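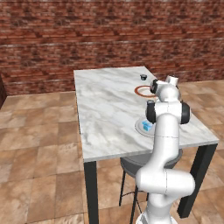 Abhishek Srivastava wandte ein, die Kollisionsprüfung könne erst dann als abgeschlossen gelten, wenn sie mit derselben Geometrie rechne wie die Simulation; solange der Planer die Tischplatte als Quader mit Sicherheitsaufschlag führe und der Simulator ein Netz verwende, sage ein bestandener Lauf wenig über den Planer aus. Der Einwand wurde auf seinen Wunsch dem Protokoll vorangestellt und unter TOP 3 behandelt.

Protokoll der Arbeitssitzung Bewegungsplanung und Wahrnehmung
Flatent, Gruppe Manipulationssoftware
Datum: 10. Mai 2021
Teilnehmende: Aivar Koppel (Leitung), Abhishek Srivastava, Brynjólfsdóttir (Protokoll)
Verteiler: Gruppe, Ablage Lallus

TOP 1 Genehmigung des letzten Protokolls

Das Protokoll der vorigen Sitzung wird mit einer Änderung genehmigt. Unter dem Punkt Protokollierung der Gelenkzustände muss es "Zeitstempel des Simulators" heißen, der Text nennt bisher die Systemzeit. Koppel korrigiert die Fassung in der Ablage.

TOP 2 Stand Lallus (Planer)

Koppel berichtet über den Umbau der Planungsschnittstelle. Lallus nimmt Zielposen jetzt als Menge entgegen und wählt selbst, welche davon zuerst verfolgt wird. Die Auswahl erfolgt nach Abstand im Gelenkraum, gewichtet mit dem Abstand zu den Gelenkgrenzen. Die bisherige Schnittstelle mit einer einzelnen Zielpose bleibt erhalten und ruft intern die neue auf.

Der nächtliche Lauf auf dem Branch umfasste 100 Szenen. Davon wurden 9 abgebrochen, alle in der Anrückphase. Abbrüche in der Transferphase traten nicht auf. In den Logs der abgebrochenen Läufe steht durchgehend der Fehlercode für eine ungültige Startkonfiguration. Koppel führt das auf die Übergabe zwischen Regler und Planer zurück: Der Planer liest den Zustand, während der Regler noch nachführt, und die gelesene Konfiguration liegt dann innerhalb des Sicherheitsabstands zur Tischkante.

Diskutiert wurden zwei Wege. Entweder wartet der Planer auf eine Freigabe des Reglers, oder der Startzustand wird vor der Planung auf die nächste gültige Konfiguration projiziert. Srivastava hält die Projektion für riskant, sie verdecke echte Kollisionen. Brynjólfsdóttir verweist darauf, dass die Freigabe im Regler bereits vorhanden ist und bisher nur im Diagnosemodus veröffentlicht wird.

Beschluss: Der Planer wartet auf die Freigabe. Die Projektion wird nicht weiterverfolgt. Der Timeout wird konfigurierbar und erhält keinen stillen Standardwert; fehlt er in der Konfiguration, startet der Planer nicht.

TOP 3 Kollisionsgeometrie

Zum eingangs festgehaltenen Einwand: Die Tischplatte ist in der Szenenbeschreibung doppelt hinterlegt, einmal als Netz für Darstellung und Kontakt, einmal als Quader für Lallus. Beide Einträge werden von Hand gepflegt. Beim letzten Wechsel der Tischhöhe wurde nur das Netz angepasst. Der Fehler fiel im Regressionstest nicht auf, der Aufschlag des Quaders war größer als die Abweichung.

Srivastava schlägt vor, die Planungsgeometrie beim Laden der Szene aus dem Netz zu erzeugen und den Aufschlag als eigenen Parameter zu führen. Für Tisch und Wand genügt eine konvexe Zerlegung. Für Teller ist sie zu grob: Der Rand geht verloren, und ein Griff am Rand wird dann als Durchdringung gewertet. Hier soll das Originalnetz verwendet werden, mit der entsprechend höheren Rechenzeit.

Koppel fragt nach den Stühlen. Sie sind derzeit reine Darstellungsobjekte ohne Kollisionskörper. Für Bewegungen oberhalb der Platte hat das keine Folgen, für Rückzugsbewegungen mit tiefem Ellbogen kann es welche haben. Einigung: Stühle und Hocker erhalten einen vereinfachten Körper aus Sitzschale und Hüllzylinder für das Gestell. Die Wand ist bereits als Ebene eingetragen.

Beschluss: Planungsgeometrie wird aus den Netzen abgeleitet. Die Quader entfallen, sobald der Vergleichslauf vorliegt. Bis dahin sind Änderungen an der Szenenbeschreibung nur mit Gegenprüfung durch eine zweite Person zulässig.

TOP 4 Wahrnehmung

Srivastava stellt die Auswertung der Posenschätzung vor. Die Lage der Teller wird stabil geschätzt. Problematisch ist die Marmortextur der Platte: Die Segmentierung zieht graue Adern teilweise dem Objekt zu, wenn dieses selbst grau ist. Im Szenentyp mit grauem Teller und blauem Klötzchen darauf verschiebt sich dadurch der geschätzte Tellermittelpunkt. Das Klötzchen selbst ist wegen des Farbkontrasts unauffällig.

Bei Tellern mit farbigem Rand liegt der Fehler anders. Die Segmentierung liefert gelegentlich nur den Rand als Objekt und behandelt die helle Mitte als Tischplatte. Für die Posenschätzung ist das unkritisch, der Mittelpunkt stimmt. Der Planer erhält aber ein Objekt mit Loch und bewertet Griffe von innen als zulässig. Srivastava hat dafür eine Füllung der Innenkontur eingebaut, die vor der Netzanpassung läuft.

Brynjólfsdóttir fragt, ob die Füllung auch bei der Tasse greift. Das darf sie nicht, die Öffnung wird für den Griff über die Wandung gebraucht. Srivastava bestätigt, dass die Füllung an die Objektklasse gebunden ist. Ein Testfall dafür fehlt noch.

Zur Verdeckung durch den Arm: In manchen Ansichten liegt ein Oberarmglied vor dem Teller. Die Maske des Arms wird aus den Gelenkwinkeln gerendert und vom Bild abgezogen. Bei verspäteten Gelenkdaten ist die Maske versetzt, und am Rand des Glieds bleibt ein Streifen stehen, der als Objekt gemeldet wird. Abhilfe ist die Interpolation der Gelenkwinkel auf den Zeitpunkt der Aufnahme. Die nötigen Zeitstempel liegen seit der Korrektur aus TOP 1 vor.

TOP 5 Regler und Anrückbewegung

Der Regler läuft unverändert mit 100 Hz. Koppel hat die Anrückbewegung in zwei Abschnitte geteilt: freie Bewegung bis zur Vorgreifpose, danach kartesisch geführte Absenkung mit begrenzter Geschwindigkeit. Die Umschaltung erfolgt an der Vorgreifpose ohne Halt. Dabei entsteht ein Sprung in der Sollbeschleunigung, der im Log gut zu erkennen ist und im Simulator ohne Folgen bleibt.

Srivastava bittet, den Sprung trotzdem zu beseitigen. Koppel sagt eine Überblendung zu. Offen ist die Länge des Überblendfensters; ein zu langes Fenster verschleift die Vorgreifpose, und der Greifer kommt dann schräg zur Platte an.

Szene 46 dient als Referenz für die Parametrierung. Zu erreichen ist eine Vorgreifpose neben dem Tellerrand mit nach unten gerichteten Fingern, die Tasse auf der rechten Seite bleibt Hindernis und wird nicht gegriffen. Neue Parametersätze werden zuerst an dieser Szene geprüft, danach am vollständigen Satz.

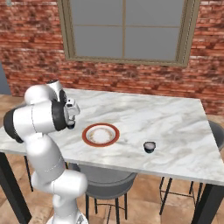
TOP 6 Werkzeuge: Fludito

Fludito (Wiedergabe und Vergleich von Läufen) kann jetzt zwei Läufe derselben Szene nebeneinander abspielen und die Gelenkverläufe übereinanderlegen. Die Synchronisation erfolgt wahlweise über Simulationszeit oder über Phasenmarken. Bei Läufen ohne Phasenmarken bricht die Anzeige bislang ohne Meldung ab.

Brynjólfsdóttir wünscht eine Ausgabe des kleinsten Abstands zwischen Arm und Umgebung je Zeitschritt. Lallus berechnet den Wert ohnehin und verwirft ihn nach der Prüfung. Koppel sieht keinen nennenswerten Aufwand, bittet aber darum, das Feld optional zu halten, damit ältere Logs lesbar bleiben.

Die Formatversion der Logs wird auf 7 angehoben. Fludito liest ältere Versionen weiter, schreibt sie aber nicht mehr. Die Konvertierung der Referenzläufe erfolgt einmalig per Skript, die Originale bleiben in der Ablage.

Eine Diskussion über die Benennung der Kameraansichten wurde vertagt. Derzeit verwenden Szenenbeschreibung und Fludito unterschiedliche Namen für dieselbe Ansicht, was beim Abgleich der Verdeckungsfälle zu Rückfragen geführt hat.

TOP 7 Aufgaben

Koppel: Warten auf Reglerfreigabe in Lallus, Timeout als Pflichtparameter. Überblendung an der Vorgreifpose, Vorschlag für die Fensterlänge anhand von Szene 46.

Srivastava: Ableitung der Planungsgeometrie aus den Netzen, Aufschlag als Parameter. Testfall für die Konturfüllung mit Teller und Tasse. Interpolation der Gelenkwinkel für die Armmaske.

Brynjólfsdóttir: Kollisionskörper für Stühle und Hocker. Abstandsfeld im Logformat, Anzeige in Fludito, Fehlermeldung bei fehlenden Phasenmarken. Konvertierungsskript.

Alle: keine Änderungen an Tischhöhe und Tischlage bis zum Vergleichslauf.

TOP 8 Verschiedenes

Der Rechner für die nächtlichen Läufe wird noch im Mai umgezogen. Laufende Aufträge sind vorher zu beenden, die Warteschlange wird nicht übernommen. Koppel gibt den Termin per Mail bekannt.

Srivastava regt an, die abgebrochenen Läufe künftig vollständig aufzubewahren, bisher werden nur die letzten Zeitschritte gespeichert. Zustimmung unter dem Vorbehalt, dass der Speicherplatz nach dem Umzug ausreicht.

Für das Protokoll: Brynjólfsdóttir
Einwände bitte schriftlich an Koppel bis zur nächsten Sitzung.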